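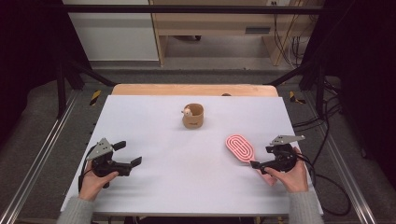 Tue 23 July

Up too late. Watched the rest of Lockwood with Dzintra, all the way to the end, four episodes on the trot, and now my eyes feel like sand. Had to work at nine. Stupid.

Anyway. Verdict before I forget it. First half great, the bit in the flooded station had me holding the cushion. Then episode six they bring in the brother and it all goes slack. Why a brother? We had a perfectly good villain. Dzintra says the brother was in the first episode if you were paying attention (the voice on the radio). I was not paying attention. I was making toast.

She wants to start it over from the begining to check. No.

Tickets for the Cendska open-air thing went on sale at noon, I was in a meeting until 12.20 and by then the good Friday ones had gone. Only 300 seats a night, they say it's so everybody can see the screen. Got two for the late showing instead, 20 each, plus 5 for a blanket which I call robbery. Ivars will complain. Ivars can bring his own blanket.

It's the old black and white one with the train. Have never seen it on a big screen. Kalliopi saw it there last summer and said the sound was bad at the back, so go early, sit left, away from the generator. Must text her re parking.

Lunch at desk. Cold noodles. Read two reviews of the new Tarmo Eglītis film and they can't both have seen the same movie. One says slow and beautful, the other says slow. Think I'll like it. Arūnas definitely won't, he needs a car chase by minute ten or he starts looking at his phone.

Cancel Tesel!! Free month ends this week and I've watched one thing on it, a baking final. Did this last December too and paid till spring.

Mom called at six, she's hooked on Gendex, the hospital one, kept telling me who was married to who. Three seasons behind her. Said I'd catch up. Won't.

Hot again. Window open, somebody's TV going across the yard, can hear the laugh track but not the jokes. Ivars just texted, what blanket.

Bed by eleven. Dzintra has already got episode one up.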